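The Great Red Jacket Wash

24 March 2018

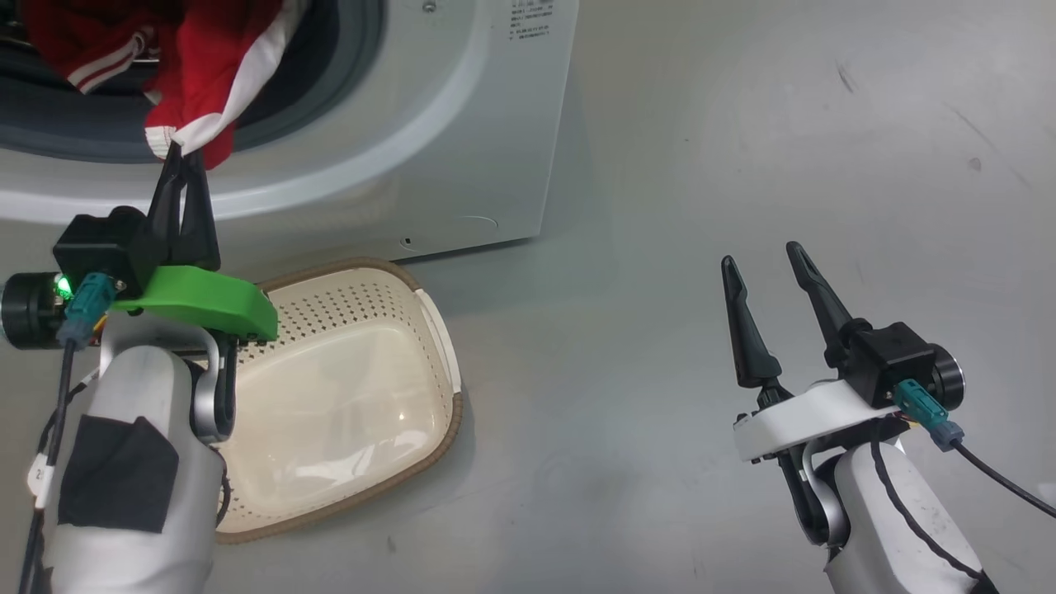 Red and white stripes, halfway between the drum and the basket.

I have a confession: I love laundry. Not the folding (the folding can wait until June for all I care) but the washing itself, the sorting and the stain hunting and that lovely moment when you open the door and pull everything into the basket. And the piece I've been most excited to get right lately is my red striped sports top, which I found at a secondhand place called Humphreys and have worn pretty much nonstop ever since!

Red with white stripes is a scary combination if you grew up, as I did, in a house where one sock could turn a whole load pink. So for the first wash I went slow. I soaked one cuff in a bowl of cold water with a white rag pressed against it and left it for an hour. The rag came out with the faintest blush. Good enough for me, but I still washed it by itself the first three times, cold, short cycle, low spin.

What I do now:

Zip it all the way up first. An open zipper chews on everything near it, and the teeth get bent too.

Turn it inside out if the stripes are clean. If they're grubby I leave it right side out and rub a little plain dish soap into the white parts with an old toothbrush, eight minutes or so of quiet scrubbing with the radio on.

Half the detergent the bottle tells you. I used to pour in the full cap and wonder why my sports things felt stiff and smelled funny by lunchtime. Half is plenty!

No fabric softener on anything stretchy. I was a softener person for years, so this one hurt.

I also keep the basket right up against the machine, on the floor under the door, so the sleeves can flop straight in. Long sleeves love to wrap themselves around everything else in there, and if you tug from the middle you get one giant knot. Find a loose end and pull that.

Last thing, wipe the rubber seal around the door. I do mine with a dry cloth once the load is out, then leave the door open for the evening. I've pulled six hair ties and a bus ticket out of that fold so far.

Next up is a wool blanket, and I'm a bit nervous about it. If you've washed one at home and it stayed blanket-sized, please leave me a comment!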